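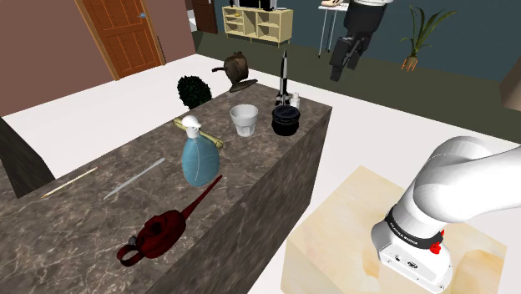

One nurse told the hospital's planning office this spring that she had stopped apologizing to families for the length of the walk from the parking lot to the children's ward, and had started apologizing for the weather instead. She was glad, she added, that the new building would let her do neither.

ULSIDE, May 7, 2019 - Ulside Community Hospital is very happy to announce that work on its new outpatient and children's wing, to be known as the Grodwood Wing, has reached the stage where the opening can be spoken of in months. The walls are up, the roof is on, and the crews have moved indoors, where they are busy with wiring, plumbing and the long job of fitting out the treatment rooms.

For those who have not been able to follow every turn in this story (and there have been a few!), the Grodwood Wing stands on the east side of the existing hospital, on the ground once taken up by the old laundry and the staff parking lot. It will bring together services that are now spread across three buildings, one of them on the far side of Thomas Street. Patients who come in for a blood test, an X-ray and a visit with a specialist have often had to cross that street more than once in a morning, and in January that is a lot to ask of anybody on crutches.

The new wing has 2 floors. On the ground floor will be registration, the blood lab, X-ray and ultrasound, and a walk-in clinic that will stay open into the evening. The children's ward will move to the upper floor, with 20 beds, a playroom, and a pull-out sleeper chair in every room so that a parent can stay the night. A covered walkway will join both floors to the main hospital, and meals, medicines and patients will all be able to travel between the two without going outdoors.

The hospital is deeply grateful to everyone who has helped to pay for the project. The Bring Them Under One Roof appeal has now received gifts from 2,167 households and businesses in Ulside and the towns nearby. Some of those gifts were very large and some came in envelopes of coins from school classrooms, and each one has been answered with a letter. The appeal remains open, and money given from this point on will go toward furniture and equipment for the children's ward.

Our thanks go as well to Podance Builders, the general contractor, whose crews worked through a wet and difficult March. The heavy rain that month filled part of the foundation trench for the walkway and held up the concrete work there, and the walkway will be finished a little after the wing itself. Until it is ready, a shuttle will run between the main lobby and the new entrance during clinic hours, free of charge.

We know that building work is hard on the neighbors, and we would like to thank the people of Thomas Street for their patience with the trucks, the dust and the early starts. The noisiest part of the job is behind us. Deliveries will continue on weekdays, but the lane in front of the pharmacy has been handed back to traffic and the bus stop has returned to its usual corner.

Parking has been the subject of more letters to the hospital than anything else, and we are glad to have better news on that score. The new lot behind the wing will have 251 spaces, with those closest to the door set aside for patients with disabilities and for families with small children. Staff will go on parking at the fairgrounds lot until the wing is open.

None of the hospital's current services will close during the move. Departments will change over one at a time, beginning with the blood lab, and patients with appointments will receive a letter and a phone call telling them which door to use. Anyone who goes to the wrong one will be walked over to the right one by a member of the front desk staff.

An open house will be held before the first patients are seen, and the whole community is invited to come and look around, ask questions and have a cup of coffee with the people who will be working there. The date will be posted in the main lobby and on the hospital's website.

Questions about the Grodwood Wing, the appeal or parking may be left at the information desk in the main lobby of Ulside Community Hospital, or sent by mail to the hospital's Community Relations Office.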